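Can a robot clear the kitchen counter yet?

26 June 2020

I get asked this a lot, mostly by people who have just wiped down a counter. My short answer is still no, at least for a kitchen like mine. The longer answer takes a bit more explaining.

At Gruvard we test arms in simulation before anything touches a real plate. A virtual kitchen is cheap to mess up. You can drop the same cup 1000 times and there is no glass to sweep. The task I have been working on is called Burkotcombe, after the street our first office was on. The arm gets a counter with a random mix of stuff on it and has to pick up one thing at a time. 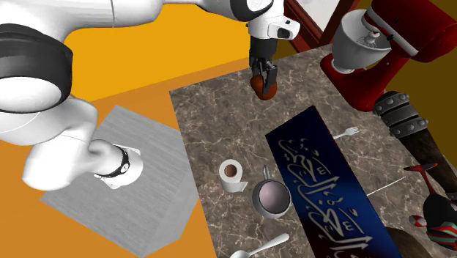
Burkotcombe task, simulated kitchen. The arm has a small round object, with a fork, a saucepan and a toilet roll among the clutter.

Small round things go fairly well. Forks do not. They lie flat, and the fingers have very little to get hold of. Out of 3000 runs last October we had 2858 that ended with something in the gripper, but that counts the wrong item too - and the wrong item came up more than I would like.

Then there is speed. A full counter takes our arm roughly 47 minutes. I can do mine before the kettle boils.

Next I want to try soft things, starting with dish towels. I will post the numbers when I have them.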